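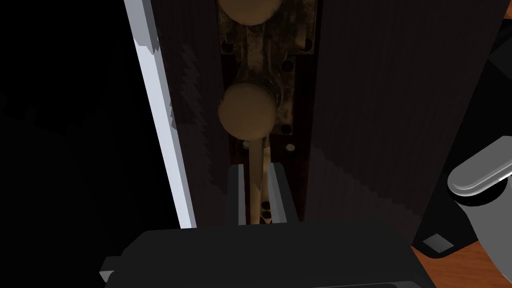

Home Projects Notebook Members Contact

27 Aug 2023
Besley shared workshop, simulation work for the Arain arm
Entered by Chelsea Yeoman. Copy to Brijesh Negi and Hilde Cuypers.

The door model received from Capucine Pons in March was loaded with the revised collision shapes. The parallel gripper is unchanged. The physics step remains at 2 ms — the finer setting took too long on the workshop computer.

The wrist view was checked at two poses. At the door, the fingers are to stay either side of the thin rod under the lower knob, and contact is to be logged separately for each finger. The colour of the brass plate is satisfactory and will be left as it is.

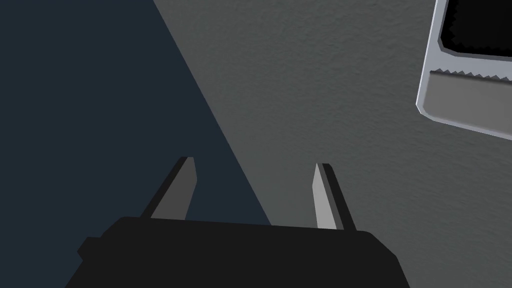 Wrist view, fingers open, grey textured surface behind.

The log for run 3364 has been saved to the Dralleck folder. The limit of 3000 steps per run stands until Hilde has reviewed it.

Outstanding: finger friction values; a name for the silver-rimmed object in the parts list. Brijesh to advise on both.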